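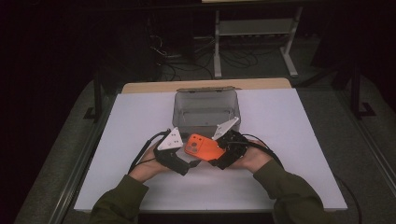 Recording a two-handed task with the hand grippers

This guide is for new people on the Fladden project who will record demonstrations for the first time. You should already have your login for Netano, our recording program. If not, write to Úna Daly before Monday.

Our first task is simple: take the phone case with both grippers, hold it over the table and put it in the gray box. One session is 50 recordings, and the full set for this task is 203.

Before you start

1. Put the box near the back edge of the table, in the middle.
2. Lead both cables to the outside of your hands. A cable which crosses the work area will pull on your wrist.
3. Start Netano and open and close each gripper fully, 2 times. The bar on the screen must reach 100 when the jaw is open.

Holding the case

Come to the case from both sides at the same time. Close slowly until you feel it, then stop - more force only bends it. Keep your elbows low and relaxed.
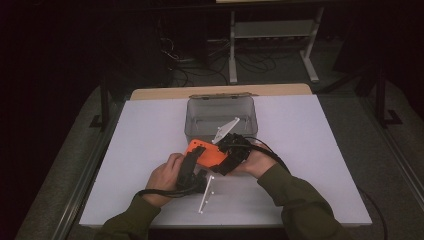

Both grippers on the orange piece, with the bin behind.

Wait one second before you move to the box. This pause is boring, but it makes the later cutting of the recordings much easier. Then move both hands together, at the same speed, and lower the case. Open the left jaw first.

If you drop the case, do not stop the recording. Pick it up again and finish, then mark the recording with the letter D. Dymphna Ó Dálaigh collects these separately.

Checking the gripper cameras

After every ten recordings, open the view from each gripper. Both fingers should be visible, and the jaw should be wide open at the first moment of the recording.

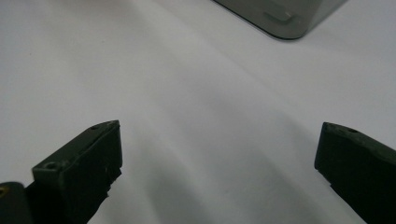 If one finger is missing from the view, tighten the camera holder and record the last ten again. Small marks on the fingers are no problem. When the session is complete, press Save and wait for the green line before you close Netano.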